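Subject: Re: [rustholm-kitchens] Shared kitchen, what to keep out on the counter
From: Genalyn Navarro

3 replies · 11 shares

On the list in February, Castillo wrote:

> We take over the shared kitchen at Nuscombe next month. 30 people
> will have keys. The last group left bread, tea and snacks wherever
> there was room. How did you set yours up, and what did it cost?

We did ours at Rustholm two years ago, with a budget of 2000 dollars. We spent 840 of it. Most of that went on shelves and a second trash can with a tight lid. I would buy the trash can first.

For small dry goods we use lidded boxes, one per household.
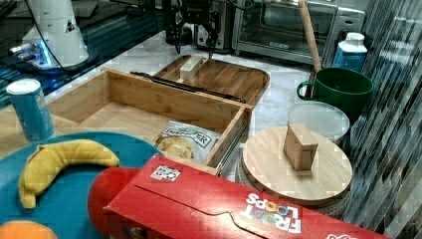
Do the boxes need labels?

Put a name on every one, on the short end, in paint marker. Tape peels off after a few wipes and then people start guessing.

The rest of what we do, in the order we did it:

1. Clear the counter. Everything comes off, gets wiped, and only goes back if it is used every day. Our list came down to what makes toast and what makes coffee. The blender went in a cupboard and people complained for a week.

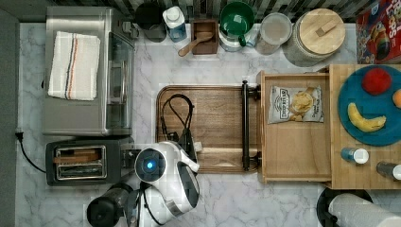
2. Give each household one drawer. We have 11 drawers, so a few of the single people share. Open bags of chips and crackers have to be clipped or go in a jar. We had moths the first summer, and they came in with a sack of flour that sat open under the sink.
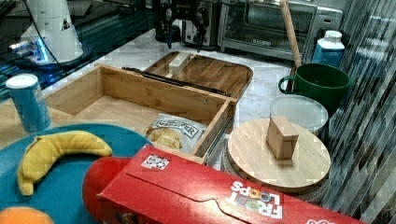
Flour and rice now live in screw-top jars, and new flour spends three days in the freezer before it goes on a shelf. We have not had moths again.

3. Clean out on the first of the month. Anything without a name goes on the free shelf until 6 p.m. the next day. After that it goes in the trash or the compost.
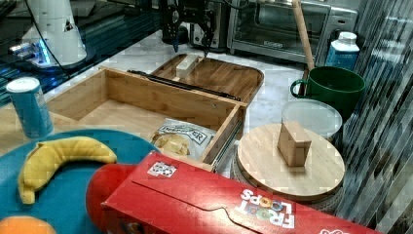
The free shelf needs a rule about opened food. Ours is sealed packages only, plus fruit. Kastano House allows leftovers on theirs and they seem happy with it, but they have a fridge for the purpose and we do not.

I can send you our sign-up sheet and the shelf measurements if you want them. Write to me off list.

Genalyn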